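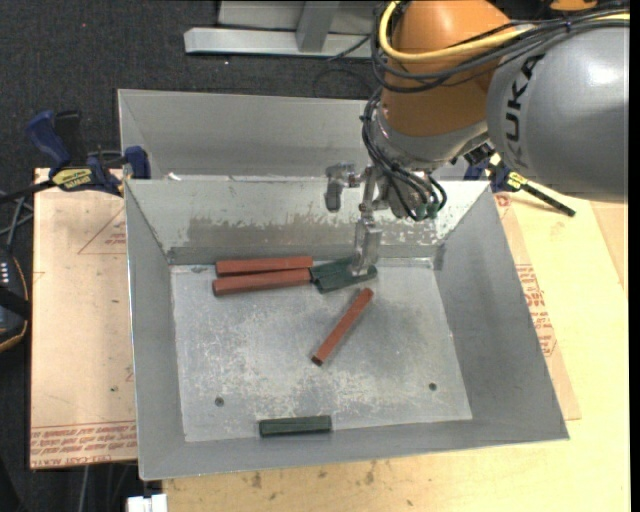

Noemi Sanna
Research engineer, bin picking and general untangling

Sep 3, 2022

The blocks by the wall

I have spent most of this year teaching a robot to pick blocks out of a metal bin, and I'd like to write down what we found before I forget which parts were findings and which parts were me being cross.

The short version, for anyone who only came for that: we got a large improvement in grasping objects near the walls of a bin, and we got it by letting the robot push things first and by being much fussier about which failures we trained on. The clever part of the project, the part with the equations that I drew on the whiteboard in April and was so pleased with, contributed very little. It's still on the whiteboard. Somebody has written a shopping list round it.

The longer version starts with walls. If you put long thin blocks in a bin with sloping sides and ask a two-fingered gripper to fetch them, the ones lying in the open are easy. You point the fingers either side, go down, close, lift. A person watching will nod politely. A block lying flat along the base of the rear wall is another matter, as one finger wants to be in a place already occupied by metal. Put a second block alongside it and you have taken away the other side too. Every picking system I've worked on is good at the first kind of block and quietly leaves the second kind until last, and then the demo ends.

Our own system did this beautifully. It was called Todeck, for reasons that involve a long train journey and aren't interesting, and it scored every possible grasp in the bin from a depth image and took the best one. It cleared the middle of the floor with great confidence. Then it got to the edges and began proposing grasps with scores so low that I felt sorry for it.

The first thing we tried was better grasps. This was the whiteboard period. The idea was to score tilted approaches properly, so the wrist could lean away from the wall and slip a finger in at an angle. In simulation it was wonderful. On the real arm, leaning the wrist means leaning everything attached to the wrist, and everything attached to the wrist on our arm includes a fair amount of cable. A KUKA will go more or less anywhere you ask it to. The bundle of wires it is wearing has views of its own. We ended up forbidding so many angles that the leaning grasps were hardly leaning at all, and the numbers moved by an amount I would call decorative.

So we gave the robot permission to shove. Pushing before grasping is an old idea and plenty of people have done it well. What puzzled us was that when we copied the usual recipe, ours learned to push all the time. It pushed blocks that were already in a perfectly good spot. It pushed blocks from one wall to the opposite wall, and then, presumably, felt it had earned its keep. The usual reward pays out a little for a push that changes the picture, and a long block spinning across a metal floor changes the picture very nicely. We had built a machine that got paid for rearranging the furniture.

The fix was dull. We stopped paying for pushes altogether. A push now gets credit only through the grasp that comes after it, and only if the grasp picks up a block that scored badly before the push. If the block was already graspable, the push earns nothing and costs a bit of time. That's one line of code and took us weeks to arrive at. I've put off working out how many.

The second fix was the data. We had collected 806 attempts on the real bin, mixed pushes and grasps, and we'd been training on the lot. I sat down one rainy afternoon intending to look at a few failures and ended up going through every one of them. A good share of what we had labelled "failed grasp" was something else. The fingers had closed properly and the block had slipped on the way up. Or the depth camera had seen a shine on the back wall and reported a hole where there was none. (Bare metal bins are awful for this. Ours is scratched and worn, which helps in some spots and makes things worse in others, and I've developed favourites among the scuffs.) Or the arm had stopped because a safety limit tripped, and the log had recorded this, with a straight face, as evidence that the block couldn't be picked up.

We were teaching the network that a shiny wall is frightening and that certain corners are cursed. No wonder it stayed away from the edges. Once each failure had a cause attached, we dropped the ones that said nothing about the grasp and kept the rest. It left us with a smaller training set and a much braver robot.

For the test we used six blocks at a time, in two colours, dropped in and then nudged towards the walls until the arrangement was suitably annoying. The colours are for our benefit when we look back through the pictures. The network works from depth and has no idea they exist. We ran 40 arrangements with the old system and the same 40 with the new one, setting them up again by hand from photographs, a job I recommend to anyone who finds their life too varied. A run counted as cleared if every block came out within 15 actions, pushes included.

Old Todeck cleared 2 of them. The new version cleared nearly all of them, and the ones it missed were mostly down to a block ending up in a corner on a slant, where there's no good push and no good grasp and the robot just sort of pats it. I don't have an answer for corners. I have a folder called "corners" and I add to it.

Then we took each fix out in turn, as you're supposed to. Removing the reward change brought the furniture shuffling straight back. Removing the data cleaning did more damage than I'd have guessed, especially along the rear wall where the reflections are worst. Removing the leaning grasps, my leaning grasps, did so little that I ran it a second time in case I had forgotten to switch them off. I hadn't. They're out of the released version, as they slow everything down, and I am being very grown-up about it.

A few caveats, since people have begun to ask. These are rigid blocks, all long and all much of a size. I'd expect the reward idea to carry over to other shapes but I haven't shown it. Bottles roll, for a start, and anything that rolls makes a fool of a careful push. The bins were clamped down the whole time. We tried an unclamped one early on, and the robot found that if it pressed hard enough on a block near the wall the whole bin would set off across the board, which is technically a way of bringing the block closer. I was impressed for a moment and then went to find the clamps.

The other caveat is speed. We run slowly. A push followed by a fresh depth image followed by a grasp takes long enough for you to lose interest and check your post. Wako, the planner we use underneath, was written by people who cared about never hitting anything, and I'm grateful to them several times a day, but it does like to think. There's a faster version in progress at Dindulbridge and they have promised to let us try it once it stops taking the scenic route home after every pick.

The code and the labelled attempts will go up under the name Dotadari. The labels are the bit I'd want if I were someone else. Each failure has its cause written next to it, in my words, and I've gone back and taken out the swearing. If you find one I've missed, it'll be in the safety stops.

I'm doing the corner runs next, with the same bin and the same blocks. I've ordered a matt spray for the back wall as well, to see how much of the remaining trouble is just shine. If it's most of it I'll post the numbers, and go and have a lie down.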